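3.2 Mugs, stands and where people put them

The second part of the study dealt with drinking vessels. In the first part we had asked how households sort plates and bowls, and the answers were fairly uniform: plates were stacked by size, bowls were nested, and both went behind a door. Mugs gave us far more trouble. They were found on shelves, on hooks under shelves, on draining racks, on desks, on windowsills and on stands, and the same mug could turn up in several of these places in one week.

We collected 3,769 diary entries from 134 households. Each entry recorded one mug being put away or left out, with the time of day and a short note in the person's own words. Entries were coded by two readers working separately. Where the two readers disagreed, Joyce Nyamweya went through the notes and made the final decision. The coding sheet is the same one used for plates and bowls, with a line added for hanging storage.

Four types of mug storage were given to the households in July. The Asach is a low wire shelf. The Butach is a rail with hooks that screws to the wall. The Pellegrini is a shallow tray with a raised edge, and the Drondach is a set of stacking rings. Households that already owned a mug tree kept it and reported on it under the same headings. We did not hand out mug trees ourselves, so the results for them come from people who had chosen one, and they should be read with that in mind.

Enamel mugs were coded apart from ceramic ones. They are lighter, they survive being dropped, and people described handling them with less care. Several diaries mention an enamel mug being set down "near enough" to its place, a phrase we did not find in entries for ceramic mugs. The rolled rim also came up in the notes, mostly from people who lift a mug by the rim when the handle is facing the wrong way.

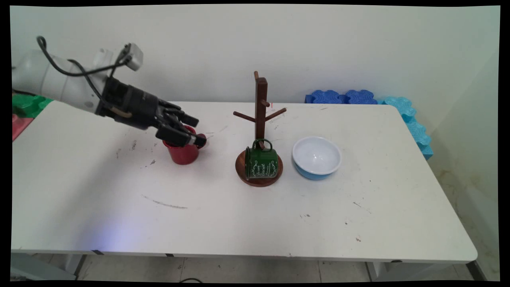 Figure 5. Red enamel mug standing on the table, with a mug tree beside it. A dark green enamel mug with white script rests on the round base of the tree.

We had expected hanging to be the usual outcome once a household owned a tree. The diaries show a more mixed picture. A mug was often hung after washing, but between uses on the same day it tended to stay on the worktop close to the stand. People treated the area next to the tree as part of the tree. One household wrote on a Tuesday that all of its mugs were "on the tree" and then listed 2 that were standing next to it.

This caused a coding problem. Our sheet allowed "hung", "shelved" and "left out", and a mug resting on the base of a stand fits none of these well. At first the readers split such entries between "shelved" and "left out" depending on how the note was worded. We went back and gave them a code of their own, "at base". The plate and bowl data were not affected.

The base code turned out to be useful for the other products too. With the Butach rail, mugs collected on the counter under the hooks. With the Pellegrini tray, they were lined up outside the raised edge. The Drondach rings had very few entries of this kind – people either stacked the mugs or put them somewhere else altogether – and the Asach shelf fell in between.

Handle direction was recorded only when the diary mentioned it. A hung mug has its handle over the peg, so the question does not come up until the mug is taken down. For mugs on a flat surface, the notes suggest that people turn the handle toward the hand they expect to use next, but there were too few entries to test this. Section 3.3 takes up the same question for jugs and measuring cups, where handle direction was part of the coding sheet from the start.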